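Notas para la charla: «Cuatro años escribiendo las cartas de un restaurante (y lo que he aprendido a borrar)»
Jornada de textos para hostelería, Dunuvdale
05/02/2018

Duración prevista: media hora larga, más preguntas. Llevar agua. No apoyarme en el atril, que se mueve.

Arranque

Buenas tardes a todos, gracias por venir después de comer, que tiene mérito (pausa, sonreír, dejar que se sienten los del fondo). Yo me dedico a una cosa muy rara de explicar en las cenas familiares: escribo cartas de restaurante. No las diseño, no elijo los platos y desde luego no cocino. Me llaman cuando la carta ya existe y algo falla: los camareros se pasan la noche aclarando qué lleva cada cosa, o hay un plato buenísimo que no pide ni el apuntador.

Mi primer encargo fue Grillari, una casa de brasas a las afueras de Dunuvdale. Me mandaron la carta por correo, la imprimí y me puse a leerla en el tren. Llegué a mi parada y seguía en los entrantes. La conté entera por pura curiosidad y salieron 1306 palabras. ¡Para comer chuletas! (Aquí suele haber risa. Si no la hay, seguir sin más.)

El problema de los adjetivos

Leer en voz alta, despacio, la descripción antigua de la berenjena: «Deliciosa berenjena de nuestra huerta delicadamente asada a fuego lento sobre auténticas brasas de encina, coronada con una cremosa y sedosa salsa de yogur artesano y un toque de granada».

Preguntar a la sala qué recuerda. Casi siempre dicen berenjena, yogur y granada. Pues eso es lo que dejamos: «Berenjena a la brasa con yogur y granada». La encina se fue a una línea al principio de la página, donde vale para todos los platos y no hay que repetirla en cada uno.

Yo entonces era muy radical y quité absolutamente todo, y me pasé. El dueño me llamó bastante enfadado porque su carta parecía la lista de la compra, y tenía razón. Un adjetivo que informa se queda: «picante» se queda, «frío» se queda (sobre todo si la sopa es fría, por favor), «crujiente» se queda si de verdad cruje cuando llega a la mesa. «Exquisito» fuera siempre. Eso lo decide quien se lo come.

Los nombres propios

Segundo caso: Triantafyllou, cocina griega, local familiar de toda la vida. Aquí el lío era otro, porque la mitad de los platos venía en griego transliterado sin explicación ninguna y la otra mitad traducida con una alegría tremenda. Había un «pastel de espinacas» y, tres líneas más abajo, una «spanakopita», y eran lo mismo. El mismo plato dos veces en la misma carta, con dos precios distintos. Lo descubrió una clienta, no yo, y todavía me da apuro contarlo.

Lo que hicimos: nombre original primero y traducción corta debajo, siempre en ese orden y siempre con la misma ortografía. Parece una tontería, pero hay que elegir entre tzatziki, tsatsiki y zaziki y quedarse ahí para los restos. Hoja de estilo de una cara, pegada en la oficina, y quien imprima el menú del día que la mire.

(Si voy bien de tiempo: contar lo de la moussaka con tres eses. Si no, saltar a precios.)
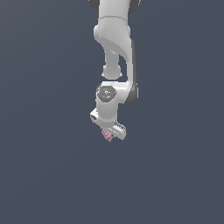

Brazo robótico blanco
Imagen generada por ordenador, sobre fondo gris azulado

Los precios, que es lo que preguntáis siempre

A ver, los precios. Yo no los pongo y no quiero ponerlos, pero sí decido dónde caen en la página. La columna de la derecha con su filita de puntos es comodísima para el ojo y malísima para el restaurante: el cliente baja por los números, encuentra el más pequeño y luego mira a ver qué era. A mí me gusta el precio detrás de la descripción, en el mismo cuerpo de letra, sin negrita y sin esconderlo tampoco. Una vez me pidieron ponerlo en gris clarito «para que no moleste» y dije que no. Hay gente que cena con luz de vela y con gafas de cerca, caramba.

Lo de «según mercado» lo admito en pescado y marisco. En croquetas no lo admito, y lo he visto.

Virken, o la carta que cambia cada semana

Este es mi caso favorito y el más difícil. Virken tiene una sala pequeña y una carta que cambia continuamente, así que no sirve de nada que yo les escriba platos preciosos. Lo que les escribí fue un molde: producto principal, técnica si importa, dos acompañamientos como máximo, alérgenos. Les puse un tope de 256 palabras para la carta completa, postres incluidos, y al principio les pareció una barbaridad. El primer borrador que me devolvieron tenía 919. Fuimos quitando juntos en una mesa de la cocina, con un rotulador gordo y bastante café, y la versión de noviembre ya entró sin que yo tocara nada. ¡Qué orgullo, de verdad!

Detalle importante: el molde lo rellenan los cocineros. A mí me encanta cómo escriben los cocineros cuando se les quita el miedo, porque van al grano y saben lo que lleva el plato. El miedo se les quita enseñándoles sus propias notas de cámara. «Puerro, avellana, mantequilla tostada» estaba escrito en una cinta pegada a una caja y es mejor que todo lo que se me ocurrió a mí en una tarde.

Ejercicio con la sala

Repartir las hojas. Tres minutos, en parejas. Tienen una descripción de postre muy larga y hay que dejarla en una línea. Pasear entre las mesas, no corregir en voz alta, pedir dos lecturas voluntarias. Avisar de que «casero» está prohibido, que ya veréis la que se monta (siempre hay alguien que lo defiende con uñas y dientes, darle cuerda un ratito).

Preguntas que seguro que salen

¿Cuánto se tarda? Depende mucho de si el cocinero contesta al teléfono. Una carta corta me lleva varios días, la mayoría esperando.

¿Y la versión en inglés? Encargarla aparte y a una persona que coma de todo. Con el traductor automático salen cosas preciosas para enmarcar, pero no para servir.

¿Imprimir muchas de golpe? No. Grillari encargó 500 con una errata en las mollejas y las estuvieron usando de mantel hasta que se acabaron.

Dejar las hojas sobrantes en la mesa de la entrada y recoger los rotuladores, que son míos.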